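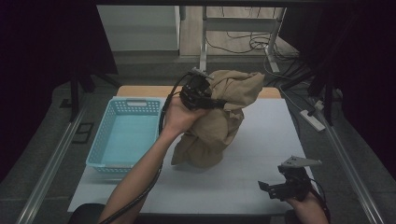 Unit 11: Setting Up and Maintaining a Hand-Held Gripper Station

A station for recording cloth handling with hand-held grippers is a small machine in its own right, and it needs the same care as any other cell in the workshop. This unit covers the table station in the Midham teaching laboratory: how it is prepared before a session, how the two grippers are checked, and what to do when one of them begins to close badly. Each gripper has its own cable, and the cable is the part that most often gives trouble. With the left gripper clamped on a bunched brown cloth and lifted over the table, the cable loops along the inside of the forearm before it runs down; that loop is the slack the operator has to work with, and it should be set before the first lift. Students who have completed Unit 10 may skip the section on electrical isolation but remain responsible for its contents.

Course staff for this unit: Szymon Czarnecka (lectures), Sipho Gumede (laboratory). Reading: the Fellarel maintenance sheet, sections 1 to 4, and the station log.

1. Preparing the table

The work surface is a white sheet laid over the table. It must lie flat, with no lifted corners, and it must extend beyond the area in which the cloth will be spread. Tape is applied to the underside only. A sheet with visible stains or pen marks is replaced, and the replacement is entered in the log under "surface."

The basket stands to the left of the cloth with its handle cutout on the far side. Its position is set by the operator's reach: seated, with the back against the chair, the operator should be able to bring the left gripper over the rim without leaning. If the chair is changed, the basket position is set again.

The aluminum frame around the table is checked by hand. Take hold of each side rail in turn and push away from the table, then along its length. A rail that moves has a loose bracket. Tighten the bracket and repeat the check on both rails, as tightening one side can shift the other.

Curtains are drawn before the lamps are switched on. Daylight changes during a long session, and recordings made in the same afternoon will otherwise not match.

2. Power and cables

All equipment at the station takes its supply from the floor strip. The strip is kept outside the rails, where the operator's feet do not reach it. Plugs are pushed fully home and are not stacked on adapters.

Before power is applied, follow each gripper cable from the connector to the recorder with the fingers. The outer jacket should feel even. A soft spot or a sharp bend near the connector is grounds for replacement, even when the signal is good. Spare cables are in the drawer marked Mensah. They are supplied in one length only, and the excess is coiled under the table and tied loosely.

Cables on the floor are grouped and moved clear of the chair. Last January a session was lost when a chair wheel rolled over the right cable; the log entry is short and worth reading.

3. Checking the grippers

Each gripper is checked on the bench before it is taken to the table. The order is fixed:

Screws. Test every screw on the side plates with the correct driver. Do not use the powered driver. The plates are thin and will bow.

Top bracket. The bracket should show no play when pressed from either side. Play here appears in the recording as a shake that no later processing will remove.

Jaws. Open and close fully, slowly, 20 times. The movement should be smooth over its whole range. Note any point at which it catches.

Zero position. With the jaws closed and nothing between them, read the opening value in the Bunano software. The reference count for both grippers is 1,178. A difference of 2 counts or less is accepted. A larger difference calls for the procedure in section 4.

Cloth is a demanding test of the jaws. A rigid part will be held even when the tips meet unevenly, but a single layer of fabric slides out on the open side. For this reason the bench check ends with one lift of a folded cloth and one lift of a single layer, with each gripper.

4. Correcting a jaw that does not close evenly

Disconnect the cable at the recorder. Remove the jaw pads and clean the seats with a dry brush — lint collects behind the pads and is the usual cause. Refit the pads, close the jaws against a strip of white paper, and look along the tips from the side. Light between them at one end means that a pad is seated at an angle.

If the pads are correctly seated and the gap remains, loosen the two side screws by a quarter turn, close the jaws firmly by hand, and tighten the screws while the jaws are held closed. Reconnect and repeat the zero check. If the count is still outside the accepted range, tag the gripper and hand it to Mr. Gumede. Students do not open the main housing.

5. Logging

The log entry for each session gives the operator's initials, the start time, the closed-jaw count for each gripper, and any part replaced. "OK" is not an accepted entry for the counts. Entries are made at the station, before the grippers are returned to the cabinet.

Work for the next laboratory meeting

Carry out the full check in section 3 on one gripper and record the counts before and after cleaning the pads. Bring the written record, signed by your bench partner. Czarnecka will return the Unit 10 reports at the same meeting.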